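おやつカゴの整理について、だらだら書きます。長いです。

(1) うちの職場、共用テーブルの上におやつのカゴがあるんですけど、四月に席替えがあってから私の席がそのカゴに一番近くなりまして。で、気づいたら私がカゴの係になってました。任命された記憶はないです。

(2) カゴ係の仕事は、買い足す、詰める、食べ終わった袋を捨てる。以上。簡単そうでしょ? 三番目がくせ者なんですよ。中身の入ってる袋と、食べ終わってくしゃっとした袋って、カゴの中で混ざるともう見分けがつかないの。持ち上げて振って確かめるしかない。

(3) 予算は月2000円。足りるかって聞かれたら足りないです。個包装の大袋って最近ほんとに中身が減ったよね……って言いながら、毎月スーパーの棚の前で暗算してます。200円以下で数が入ってるものを先に取って、余ったお金でちょっといいやつを一個だけ買う方式。

(4) このちょっといいやつがですね、カゴに入れた日の午後三時には消えてるんですよ。私、買ってきた本人なのに先月は一回も食べてない。

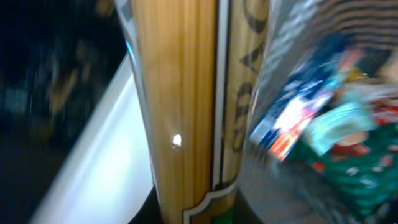 (5) なので今月は、ちょっといいやつだけカゴの底に入れてみました。上にせんべいとか地味めのを敷きつめて。結果、ヤラさんが底まで掘ってました。あの人の嗅覚はなんなの。掘ったあとのせんべいが全部テーブルに出しっぱなしになってたのが証拠です。

(6) ヤラさんの言い分は「見えないものは誰のものでもない」だそうです。理屈がよくわからないけど堂々としてたのでその場では納得しちゃった。帰りの電車で、いや見えてても全員のだよ、って思った。

(7) カゴの話もさせてください。前は紙箱を使ってたんです。靴の箱くらいのやつ。横から中が見えないので、みんな上からのぞいてガサガサやるわけです。角がへたって、最後は片側がべろんと開いてきて引退。

(8) で、次に買ったのが768円のプラスチックのカゴ。ほんとは白が欲しかったんだけど売り切れで、グレーにしました。結果オーライ。白だとチョコの指あとが目立ったと思う。

(9) カゴを選ぶときに見るところ、個人的には深さです。深いといっぱい入ってうれしいけど、底のほうが化石になる。前の紙箱の底から、いつのだかわからない黒糖の飴が出てきたときは全員ちょっと静かになった。

(10) あとは穴。穴が大きいと小さい飴とかラムネがすり抜けるし、穴がないと中が見えない。店で家の鍵を穴に当てて大きさを確かめてたら、店員さんに「何かお探しですか」って聞かれました。カゴです、って答えた。もう手に持ってたのに。

(11) そして今日ですよ。買い出しの荷物を置いて、さあ詰めるぞってところで電話がかかってきて、戻ってきたらもうお客さんがつき始めてたらしい。早い。まだ私、入れる順番も決めてないんですけど!

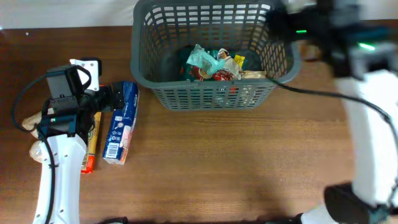

(12) 詰める前に私が必ずやるのは、まず全部出すことです。ちょい足しを続けてると下が永遠に下のままなので。ゴミはゴミ袋、まだ食べられるものは手前、半端なものは奥、って仮置きしてから戻す。で、箱ものは最初から別扱いにしてます。あの横倒しになってる青い箱みたいなのをカゴに入れちゃうと、場所をがばっと取って、くしゃくしゃの袋たちが全部上に押し上げられるんですよ。隣のオレンジと黄色のみたいに細長いのも、寝かせると場所ふさぎなので、私はカゴの隅に立てて差したい派。クリーム色の袋は最後に回します。袋ってつい後回しにしちゃうけど、みなさんどうしてます?

(13) 仕分けのコツってほどでもないけど、私はしょっぱいのと甘いのを分けるのはやめました。最初はきっちり左右で分けてたんですよ。仕切りまで作って。半日もたなかった。人は右から取ったものを左に戻す生き物です。

(14) 今分けてるのは「軽いもの」と「重いもの」だけ。重いのが下、軽いのが上。これだけでポテチ系の粉砕事故がだいぶ減りました。前は袋を開けるともうふりかけだったからね。ソレダーさん(ソレダーって呼んでるけど正しくはソレダッドさん、私の発音が悪い)はあれをほんとにご飯にかけてました。わりとおいしいらしい。

(15) あと大事なのが賞味期限。先月まで付箋を貼ってたんだけど、付箋がはがれてカゴの中をさまよい、「10日まで」って書いた紙だけが見つかるという怪奇現象が起きたので廃止。今はスマホのメモに書いてます。袋の期限のところを一個ずつ読むの、地味に目にくる。

(16) 空き袋をカゴに戻しちゃう問題、これはほんとに長いこと悩んでて。「空き袋は入れないでね」って書いた紙を貼ったこともあります。効き目があったのは三日。四日目には、その貼り紙の裏に空き袋がきれいにたたんではさんでありました。たたむ手間をかけるなら捨ててくれ。

(17) そこでクラープさんが出してくれた案が「ゴミ箱をカゴの隣に置く」。そんな単純な、と思ったけど、言われてみるとゴミ箱は部屋の反対側にあるんですよね。おやつを食べながらそこまで歩く人はいないわ。私も歩いてないもん。小さい卓上のやつを探してます。ふた付きかふたなしかでまだ迷い中。

(18) ふた付き派の意見:見た目がすっきりする、匂いがこもらない(いや、こもるのでは?)。ふたなし派の意見:片手がふさがってても捨てられる。私はふたなしに傾いてます。コーヒー持ってる人が多いので。

(19) ついでにテーブルの話も。木目の茶色いテーブルなんですけど、この色がお菓子のくずをきれいに隠してくれるんです。いいことみたいに聞こえるでしょ。カゴを持ち上げて手のひらでなでると、ざらっとくる。あの感触、毎回ちょっと声が出る。

(20) だからカゴを戻す前に必ず拭きます。木目に沿って長くすーっと。輪を描くように拭くとくずが丸く残るだけなので、まっすぐ端まで持っていって手で受ける。ヴィオレタさんは真ん中から外にばーっと払う流派で、床が大変なことになります。掃除機もその人がかけてくれるから文句は言えない。

(21) カゴの置き場所は、壁側の奥に寄せるのが今のところ気に入ってます。手前に置くと書類を広げた人に押されて、夕方にはテーブルの端っこまで旅をしてるので。奥なら旅をしない。そのかわり腕の短い私が一番取りにくい。カゴ係なのに。
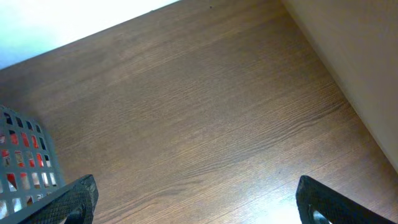 (22) 買い足しリスト、自分用のメモもかねてここに置いておきます。
・塩味のせんべい(小分けのやつ)
・ラムネ。すぐなくなるので二袋
・個包装のビスケット
・ナッツ。高いので安売りのときだけ
・ウェットティッシュ。おやつじゃないけど予算から出していいことにした

(23) 夏場のチョコをどうするかも考えないといけないんだよなあ。去年は冷蔵庫に避難させたら、冷蔵庫にあることをみんな忘れて九月に発掘されました。白くなってた。食べたけど。

(24) リクエストも受け付けてるんですが、いま来てるのが「辛いの」「辛くないの」「もっと健康的なの」「健康的なのはやめて」です。四件。どうしろと。健康的なのはやめて、を書いた人の筆跡には心当たりがあります。ヤラさん、見てますか。

(25) とりあえず「辛いの」だけ来週の買い出しで試してみます。小さい袋のわさび味か、唐辛子のついた豆か。前に豆を買ったときは、外側の辛いところだけなめて戻……してはいないと信じたい案件があったので、個包装一択で。

(26) 卓上ゴミ箱、おすすめがあったら教えてください。条件は、倒れにくいこと、袋がかけられること、できれば予算にひびかないこと。色はもう何色でもいいです。グレーのカゴに慣れたので。

(27) あと、ちょっといいやつの隠し場所も募集してます。こっちはDMでお願いします。職場の人が読んでるので。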